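Ticket: Replacement fingers and spare bins for cell 2, budget request
Queue: Equipment planning, Clastham
Status: Open, waiting on quote
Priority: Normal

Request
We need to settle what to buy for the pick-and-place cells before the December budget closes. Current spend line is 1000 for consumables and small parts, and it has to cover both cells. Finger sets are the main question. The Hollo set is 159 per pair. Zusis sells a plain pair for 25 but it needs an adapter plate, and we don't have a price for that yet.

Log

09:10
Checked the stores list. No spare finger pairs on the shelf for either cell. Last pair went out in the spring and was never reordered. Added a reorder point to the stores sheet so this shows up earlier next time.

09:45
Asked Levchenko for a quote on the adapter plate, one off and in a small batch. They want the bolt pattern and the wrist model before they will price it. Sent both.

10:30
Compared the two options on paper. Hollo fits the wrist as is, no plate, no recalibration beyond the normal tool offset. Zusis is cheaper per pair, but the plate adds length, so the tool offset and the camera calibration both have to be redone. That is half a shift per cell with the cell down. The downtime should be in the comparison or the cheap pair looks better than it is.

11:20
Question from purchasing: can we buy one pair now and one later? Yes, but shipping is charged per order and the quote is only good for the current price list. Prefer one order.

13:05
Bins. The translucent ones are fine for the work and we want to stay with the same type. Mixing sizes means teaching the drop position again every time a bin gets swapped. Put down two spares, one per cell. Price to come from the usual supplier.

13:40
Floor and wall coverings for the cells. These come out of the same line. The printed sheets are cheap, but each change of pattern needs a full sheet for the floor and two walls at least, and there is waste when cutting around the rails. Asked for a roll price instead of single sheets.

14:15
Levchenko replied. Plate is possible, lead time over 2 weeks, price to follow. That is too tight if we want the Zusis pair fitted before the budget closes, so Hollo is the working choice for now.

Next steps
Hold the Hollo order as a draft – two pairs, one shipment. Add the bins and the roll once the prices are in. If the total goes past the line, the coverings get moved to the next budget and the fingers stay.

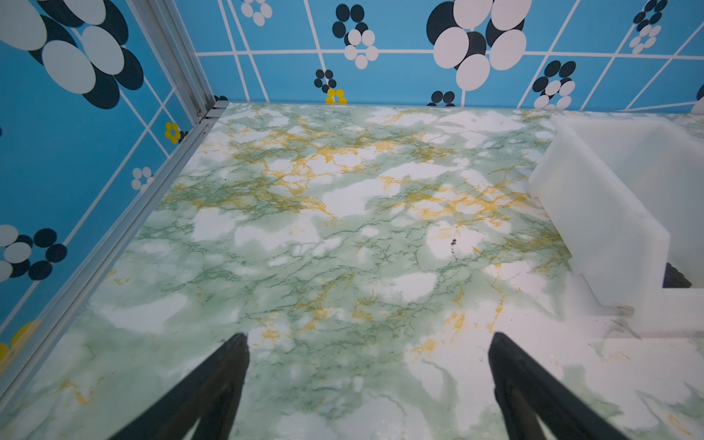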